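Learning to be slow with bread

When I moved to Clerport I decided that I will bake my own rye bread. It was more difficult than I thought, and I want to write down what I learned before I forget it again.
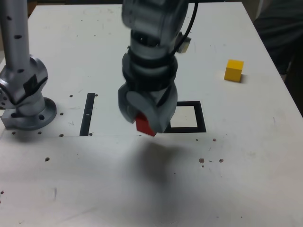
The starter

My grandmother's starter did not travel with me. I asked Siiri Siliņa, who lives two floors above and bakes every Saturday, if she could share hers. She gave me a jam jar and one sheet of paper with instructions. The starter has a name, Rozīte, and I was told to keep the name.

For the first weeks I fed it too much. I thought that a hungry starter is a sad starter, so I gave it flour in the morning, after work and before bed. It became thin and smelled like nail polish. Siiri looked at it and told me to feed it once a day and otherwise leave it alone. I did so, and in one week it was thick again and smelled of sour apples.

The flour

In the supermarket here there is only one kind of rye flour, very fine and pale. The bread from it is fine, but it does not taste like home. Now I order from the mill in Walesent, where they sell whole rye in paper sacks. One sack lasts me from autumn until more or less Easter. The first time I had nowhere to put it, and it stood in the hallway beside the boots. My coat had flour on it the whole winter.

Whole rye drinks more water than the pale one. If you change the flour and keep the old recipe, you will get a brick. I made two bricks. One went to soup as croutons, and for the other I had no good idea.

My present recipe

I use 680 grams of flour for one big loaf, and a part of it goes into the evening dough with the starter and warm water. I leave this on the shelf over the radiator for the night. In the morning I add the rest of the flour, salt, a spoon of dark honey and caraway. The dough should look like wet clay. You do not knead it, you only stir with a strong spoon until your arm complains.

Then it goes into the tin and waits again. In June it needs maybe two hours, in winter much longer. I used to look at the clock, now I look for small holes on the top. When there are seven or so, I turn on the oven.

The hardest part

After baking, the bread must rest until the next day. I know this, and still I cut the first loaves while they were warm. The knife came out covered in gum, and I was sure that the bread was raw. My colleague Deividas Eglītis, who grew up with the same kind of bread, tried a slice and asked me only one question: when did you bake it? I said, one hour ago. He put the rest in a towel and told me to come back to it tomorrow. He was right about it.

Now I bake in the evening, so that I am asleep during the waiting. The loaf stays good for nine days if it is wrapped in linen. With butter and salted cucumber it is my whole dinner.

Next I want to try the sweet-and-sour kind, where the flour is first scalded with hot water. Siiri says her oven is better for it than mine, so we will probably bake it upstairs.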